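Nestumstead centre sets out equipment plan for kitchen robotics

The Emis centre at Nestumstead has approved a purchasing plan for its kitchen handling programme, covering robot arms, grippers and spare parts for the coming financial year. Orders will be placed in two stages, the first of them in January.

Under the plan, the centre will buy 10 arms from Halonen and 22 pairs of gripper fingers from Rokametti. Supply of both items was put out to tender in the spring. The remaining funds are reserved for mountings, cabling and a service agreement covering call-outs during working hours.

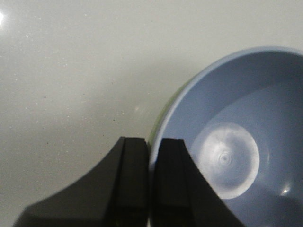

Milan Jacobs, head of equipment planning, said that finger wear had been underestimated in the previous budget. "We allowed for the arms and paid too little attention to the parts that touch things," he said. "A bowl has a thin, curved rim, and lifting one asks a good deal of a pair of fingers. Replacements must be on the shelf before they are needed."

The centre's stock list now runs to 569 items, of which 57 are due to be withdrawn before the second stage of orders. Departments wishing to take over withdrawn equipment should apply in writing to the planning office. Items left unclaimed will be offered to local colleges.

A revised schedule of deliveries will be issued once both suppliers have confirmed their dates.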